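Can a machine do the boring jobs yet?
3 min read

I've wanted a robot to put the shopping away since I was about nine, so when Gaurav Agarwal asked if I fancied a nose around the Ronevari workshop, I had my coat on before he'd finished the sentence. I went back in September as well, mostly to pester people.

My question was the same both times – can any of these things do a proper chore, start to finish, with no one hovering? Picking up a bottle and putting it somewhere else sounds like nothing. My toddler nephew can do it (badly). But a bottle stands up, a little electrical part lies flat, and an arm that is lovely with one can be hopeless with the other.

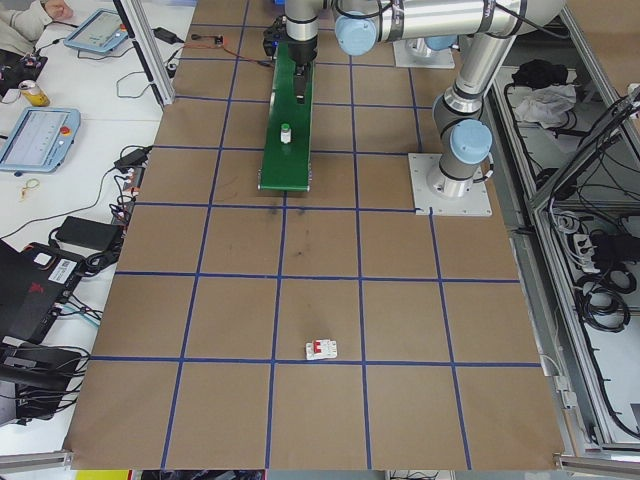

Gaurav reckons shop-floor work will get there well before the kitchen does, and I've come round to his view. On a bench you decide where everything starts. In my kitchen the bottles turn up sideways, sticky, or behind the cat! He told me they'd run one sorting job 300 times and he was still only happy enough to leave it alone for 50 of them.

Rocío Pereyra is the gloomy one. She has 2068 pencilled in as the year a robot will clear her dinner table without breaking a glass, and I couldn't get her to budge by even a decade. I'm more hopeful than that, though I did go home and empty the dishwasher myself.

Comments

Triệu: We've got two arms packing at our place and they're great until somebody changes the cap on the bottle. Then it's a morning gone.

Jemis_fan: 2068?? I'll be ninety. Tell Rocío to hurry up.

Maureen P: Would settle for one that pairs socks.

Recent posts
Dusska window cleaner, six months on
Why I gave up on the robot mop
Jemis open day – my photos
What should a machine do first, dishes or laundry?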